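Brekke Window Survey: Data Card

Overview

The Brekke Window Survey is a table of measurements taken from residential windows in the towns of Tresham and Brotstead. It was compiled by the Brekke building office to support decisions on repair, resealing and replacement. Each row describes one window. The release contains 223 rows, of which 192 are complete.
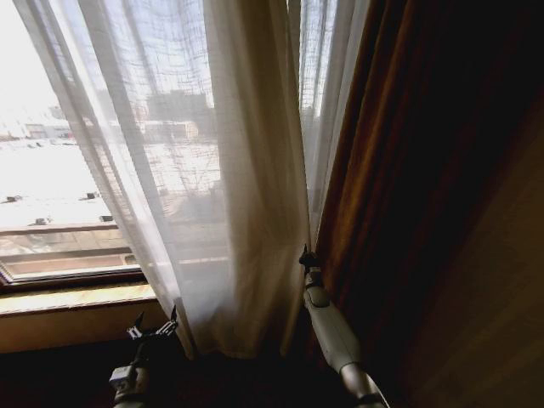

Sheer and rust-brown curtains at a window.

Contents

Every row records the opening width and height in millimeters, the frame material, the glazing type, the direction the window faces and the condition of the perimeter seal. Condition is graded from 1 to 4, where 4 denotes a seal requiring replacement. Fields that could not be measured are left blank and must not be read as zero.

The table is supplied as comma-separated text with 28 columns. Column names are listed in the file columns.txt. Street addresses have been removed and replaced with a building code.
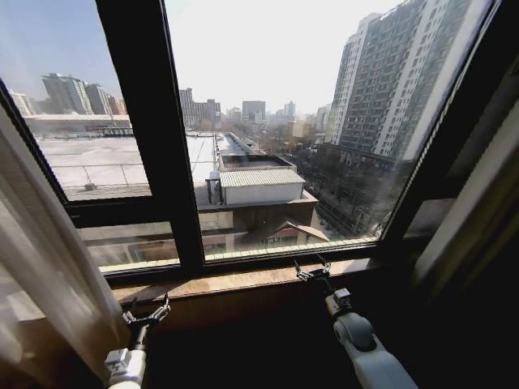

Brotstead, 6 January 2014

Method

Widths and heights were taken at the inside face of the frame, at the center of each side. Glazing type was determined by inspection and, where available, by the maker's mark on the spacer bar. Frames supplied by Nukley are coded separately, as their profile depth differs from the other units in the survey.

Known limitations

Upper floors are underrepresented in Tresham. Seal grades were assigned by two surveyors and have not been reconciled. The survey does not include air leakage tests, and the grades should not be used to estimate heat loss.

Maintenance

Annick Morin is responsible for the table and its documentation. Corrections should be sent in writing to Clifford MacDonald at the Brekke office, quoting the building code and row number.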